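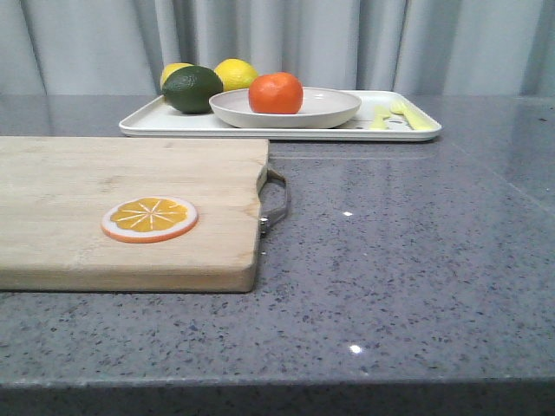
Nga Nghiêm asked if the board must be oiled before the children touch it, and Huệ Phùng answered on the same page that yes, it must, and that she waited one night too little the first time and all the play fruit became sticky. Please take her advice. The instructions for oiling are in step 4 below.

Section 2. Setting up the fruit corner on the kitchen counter

This section explains how to prepare the Etska board and the serving tray for the fruit activity. In the activity the child sorts, carries and serves fruit, first with the toy pieces and later with real fruit. If you have not yet unpacked the set, go back to Section 1 and check that nothing is missing.

What you need
A wooden cutting board with a metal handle
A serving tray with a raised rim
A shallow bowl or deep plate, not too heavy for the child
Toy fruit slices
Real fruit of different colours, for example a tangerine, a lime and a lemon
Food-safe board oil and a soft cloth
A damp tea towel, if your counter is slippery

Preparing the board

1. Wipe the board with a cloth that is wet but not dripping. Do not put it in the sink and do not leave it to soak.

2. Dry it with a towel and stand it on its long side until the wood feels dry in your hand. In our humid months this can take the whole afternoon.

3. Check the handle. It should not move when you push it with your thumb. If it moves, tighten the fixing by hand first, and only then with a screwdriver. Stop when you feel resistance.

4. Put a small amount of oil on the cloth and rub it along the grain, both faces and all the edges. Leave the board for 18 hours. After this time wipe away the oil which the wood did not drink.

Note: A new board has a pale colour and may show some darker patches. These are natural in the wood. The oil makes the whole surface a little darker, and the patches become harder to notice.

Caution: Cloths with oil on them can become hot by themselves when they are folded together. Spread them flat outside to dry, and do not throw them in the bin when they are still oily.

Placing the things on the counter

5. Clear the counter and wipe it. Crumbs under the board will make it rock, also on a stone counter which looks perfectly flat.

6. Lay the board at the front, where the child can reach it without stretching. The handle should point to the side, never out over the edge, or a sleeve can catch on it.

7. Put the tray behind the board. The tray is the "shop" and the board is the "table". You can choose other names, but please keep the same names every day. Small children remember the place better than the rule.

8. Set the bowl on the tray, near the middle. Leave free space on one side for the fruit that is not in the bowl.

9. Put one piece of real fruit in the bowl and the others directly on the tray. A tangerine is a good first fruit for the bowl. It is light, it fits in a small hand, and its colour is easy to find against white.

10. Put one toy slice on the board, with the flat side down. Keep the other toy slices in their bag until the child asks for more.

Note: Lemons and limes roll. On a tray with a rim they do not go far, but on the bare counter they will finish on the floor. Choose a tray where the rim goes all the way round.

The first activity

11. Ask the child to look at the toy slice and then find the real fruit which has the same colour. Wait for the answer. It can be slow.

12. When the child has chosen, let them carry the fruit to the board with two hands and put it beside the slice.

13. Ask for the fruit to go back to its place. This part is also the activity, so please do not do it for them.

14. Change the fruit in the bowl and repeat. We do not do it more than 2 times in one sitting, because after this the lime becomes a ball.

For older children you can cut the real fruit on the board and compare the inside with the toy: the rind, the white layer, the wedges which meet in the centre. An adult does the cutting. Take the toy slices off the board first, as the knife will mark them.

Caution: Citrus juice stings in small cuts and in the eyes. Wash hands before and after. Juice can also leave dull marks on some kinds of stone, for example marble, so wipe every spill at once.

Caution: Toy food is not for chewing. If a piece is cracked, or the paint comes off on a damp cloth, remove it from the set.

Putting away

15. Wash the bowl and the tray in warm water with a little dish soap.

16. Rub the board with half a lemon and coarse salt if it smells, then rinse quickly and dry. Once a month is enough.

17. Store the board upright, or hang it by the handle on a strong hook. The Garside hook from the hardware shelf is deep enough. The small Fuvedholm one is too short and the board slides off.

18. Wipe the toy slices with a damp cloth and let them dry before they go back in the bag.

Note: Real fruit which was handled should be washed and eaten the same day or the next. In our house it becomes juice on Friday.

Spare toy slices and handle screws can be ordered from Nondham. Write the board size on the order, as the screws for the small board and the large board are different. For cleaning of stains and repair of scratches, see Section 3.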